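What is a refugee?

A refugee is a person who has had to leave their own country because it was not safe to stay. There may be a war. The people in charge may be hurting or locking up others for their religion, for their family background or for what they say.

Refugees come from many parts of the world. Some are doctors, some are farmers, and many are children.

Is a refugee the same as a migrant?

A migrant is anyone who moves to live somewhere new. Some people move for a job, or to be near family. They can usually plan the move and go back for a visit. A refugee often has to leave quickly, with only a bag, and going back could be dangerous.

What is an asylum seeker?

Asylum means safety. An asylum seeker has asked a country to protect them and is waiting for an answer. They fill in forms and have an interview, where they explain what happened to them. If the answer is yes, they can stay. The wait can be long.

How do refugees travel?

Some walk over a border. Others go by bus, lorry, boat or plane. Many stop in the country next door and live there for years, in a town or in a camp. A camp may start as rows of tents and later have schools, shops and clinics.

Getachew's story

Getachew Mersha was 12 when he left home with his mother and two sisters. They lived in a camp for six years. Then they were offered a home in Plemlow, a town of which they had never heard.

"The first thing I learned was the bus timetable," he says. "The second was how to ask people to speak slowly."

He went to college in Setby in September and studied metalwork in the mornings and English in the afternoons. He is now 30 and teaches evening classes at the same college. 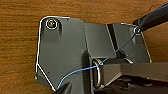 What helps when someone is new?

Learning a language takes time. A new pupil may understand more than they can say. You can show them where the toilets and the dinner hall are, learn to say their name properly, and ask them to join your game. They may not want to talk about the place they left, so let them choose.

Words to know

Border: the line where one country ends and another begins.
Camp: a place where refugees live for a time.
Resettlement: moving a refugee to a new country to live there for good.

Page last checked: May 3, 2020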